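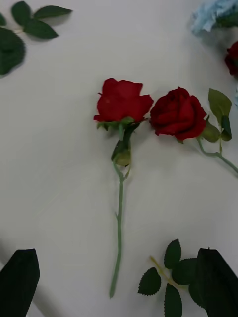 Two artificial roses, one wide open and one still tightly wrapped.

Why Do People Make Flowers That Never Grew?

If you have ever leaned over a vase at your grandmother's house, taken a great big sniff, and smelled nothing at all (or maybe a little dust), then you have already met an artificial flower. They fool grown-ups too! Some of them are so well made that even a bee might stop by for a second look.

Artificial flowers have been around for a very long time. Long before there was any plastic, people folded and cut them out of silk, paper, ribbon, and even feathers. They wore them on hats, pinned them to dresses, and set them on tables in the cold months when the garden had nothing to give. Today many of them are made of polyester cloth, with plastic for the stems, but people still say "silk flowers" out of habit, a bit like the way we say we "dial" a phone that has no dial on it.

Let's start with the rose, which is a favorite of flower makers everywhere. Look back at the two red ones. The rose on the left has loose petals that flare out at the top, and its red leans a little toward orange. Its neighbor is a deeper crimson, and its petals spiral around a closed center. Real roses change like this as they open. First comes the bud, all wrapped up snug, and then the petals loosen and spread until the flower is as wide as it is going to get. A cloth rose can't do that, of course. Whoever designs it has to choose one moment and stick with it, so a good bouquet often has some flowers that are "younger" and some that are "older."

Now for a word you can show off at dinner: sepals. Those are the small green parts right underneath the bloom. On a living rose, the sepals wrap around the bud and protect it while it is growing, sort of like a jacket. When the flower opens, they fold back. An artificial flower has nothing to protect, but flower makers put the sepals on anyway, and if you find the rose on the left again you'll see a ring of them curling outward under the petals. Leave them off and the flower looks strange, even to people who have never heard the word.

The stem matters too. A rose stem in a garden is hardly ever perfectly straight. It bends toward the light and it has little bumps called nodes, where leaves and side shoots grow. Many artificial stems have a wire hidden inside the plastic, and that's how you can bend them to fit a vase.

Noémie Hiebert teaches a flower class for kids every November, when the real gardens near her have gone to sleep, and she keeps 262 artificial blooms in shoeboxes sorted by color. She likes her students to begin with just four flowers. Here is how she does it:

Put the tallest flower in the middle of your vase.
Bend the next two outward a little, one to each side.
Tuck the last one in low at the front, where its petals can cover the rim.
Turn the vase all the way around and look at it from the back, too.

If a stem is too long, ask a grown-up to help, because the wire inside can be tough and the cut end can be sharp. And when your flowers get dusty, a soft dry paintbrush works very nicely on the petals. Go gently, starting at the center and brushing out.

Words to Know
Bloom: the open flower at the top of a stem.
Sepal: a small green part under the petals.
Node: a bump on a stem where a leaf or shoot can grow.

Written by Sena Atinga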